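Papers > Textile Care > Hotel Linen Losses > Section 4

4. Towel retirement and fold condition

4.1 Records

Retirement records were taken from the Cidmont laundry, which serves two hotels, Bowen and Braner. The records cover 2980 white towels entered into stock in January. Of these, 2784 had a readable wash history and were kept for analysis. The rest had lost their tags or had been moved between hotels without an entry, and were left out. Both hotels used the same detergent program (Brastum) at 40 degrees, so differences in wash temperature do not enter the comparison.

A towel was treated as retired when the laundry moved it to the rag bin. The reason was entered by the sorter as stain, tear, thinning or graying. Where two reasons were given, only the first was used. Thinning is probably underreported - a thin towel that later tears is entered as torn, and the earlier state is lost.

4.2 Inspection of folded stock

Graying was judged on folded towels, as guests and housekeeping staff mostly meet them in that state. A single layer lets the background color through and reads darker than it should, while several layers give a steadier white. The towel was kept upright against a plain surface of a different color, as with the folded white towel against orange-brown wood in Figure 3, where both hands support the fabric and the fingers lie partly over its face. Covered areas were not scored. A sample of 44 towels was then scored again unfolded, and edge wear was noted at that stage only - folding hides most of the hem.

Contact the editors | Copyright Textile Care Papers | Back to top

Figure 3. Folded white towel held upright by hand.

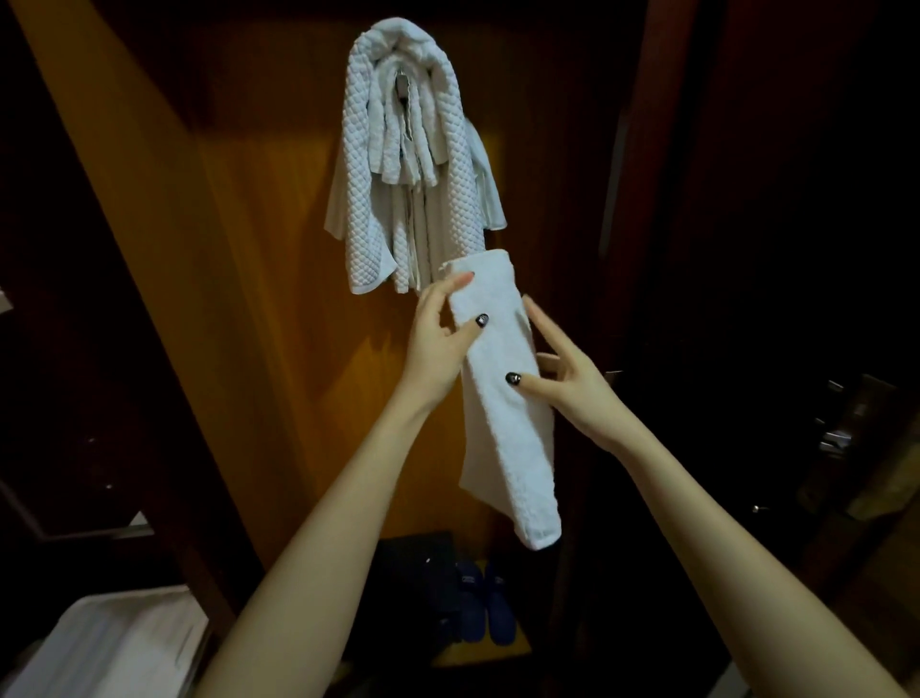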